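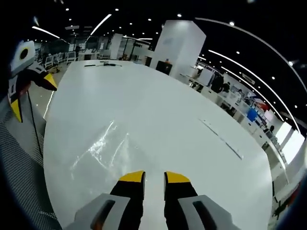

Sideline Health at Likberg: Why We Chose It

Our group loves football, and we wanted to know what team medical staff do when nobody is hurt. Quite a lot! Hemi Donnelly and Hạnh Tạ read 298 injury log entries from the college team, going back to March.
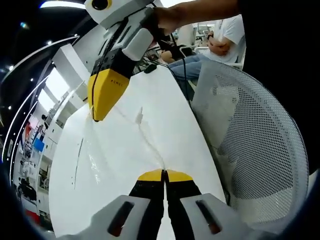 What We Found

Ankles came first, then heat cramps - we had all bet on knees. Kai-wen Shih loved the taping notes, which run up to 200 words each. Next term we want to add the women's team.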